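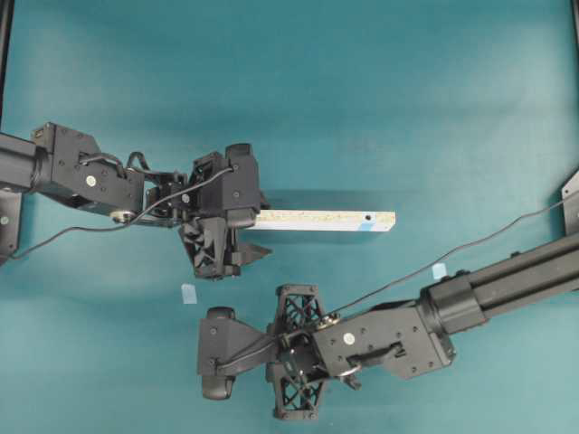
Two arms, one stick.

I said in March that I'd write something about whether a machine can do the boring jobs yet, meaning mine at home and the ones we do on the benches at Litutden. The short version is that it can do some of them, slowly, if you set things out for it first.

The job I care about most is passing a long thin piece from one hand to the other. At work that's shelf edging, battens, trim. At home it's curtain poles and the slats from the bed. You pick the thing up near one end, the other hand takes the far end, and you turn it or slide it into place. A person learns this before they can talk properly. For a pair of arms it means two grips on one stiff object, and if either arm is a little out, the stick twists or gets pulled away.

I did this sort of work for 19 years and can't remember ever thinking about it. I think about it now, mostly when I read the claims. Virnalard had a leaflet out saying their system would be sorting kitchens by next spring. I'd be glad of it, but I'd want to see it deal with my cutlery drawer first.

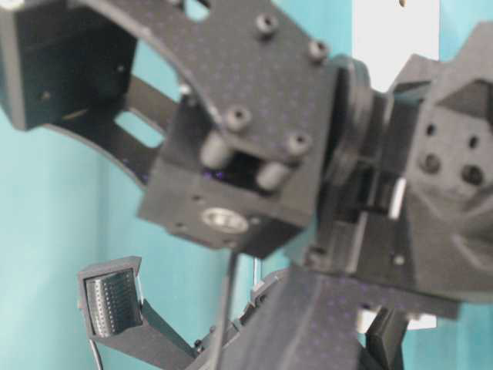
Could one of these do the washing-up? With a few plastic cups laid out in the same spots each time, probably, but a normal sink after Sunday-sized cooking for six is a long way off.

Fingers are a big part of it. Two fingers that open and close will hold a surprising number of things, as long as the thing is firm and has sides to squeeze. Wet plates, bin bags and fitted sheets don't fit that description. Folding a fitted sheet defeats me as well, so I won't hold that one against anybody.

The other part is money. The quote I saw from Grernen was 2968 for the pair, before anything to bolt them to, and I could get a lot of hoovering done for that.

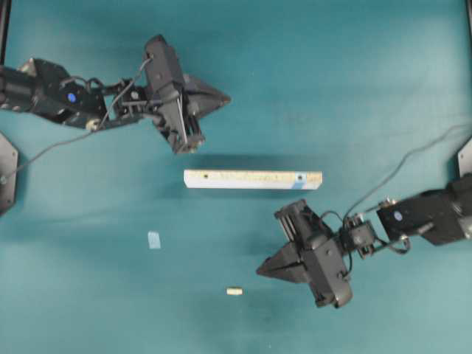
Greenberg wrote in the comments last time that I was being too hard on them, and that a slow machine is still useful if it works through the night while you're asleep. Fair point. A dishwasher is slow too and I wouldn't give mine up.

Where I'd disagree is on what happens when it goes wrong. My dishwasher stops and beeps. An arm that has lost its hold on a batten needs to know it has lost it, find where the thing went and start again from there – and a table with plenty of clear space around the part is a kinder place to do that than my garage.
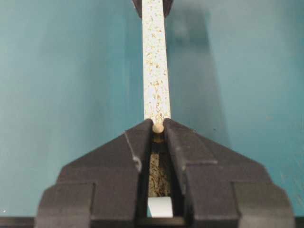 So for shop-floor work I'd say yes to the repeated stuff, where the parts are all alike and come in at the same place. We have at least 2 stations where that's true, and I'd hand them over tomorrow. The rest of the day is odd lengths, bent bits and somebody asking you to hold the other end for a second, and I can't see that going soon.

At home I'd start with laying the table, or putting the shoes back on the rack. I'll have another look at prices once they drop under 2000. Next post will be back to the shed roof, which is leaking again on the same side.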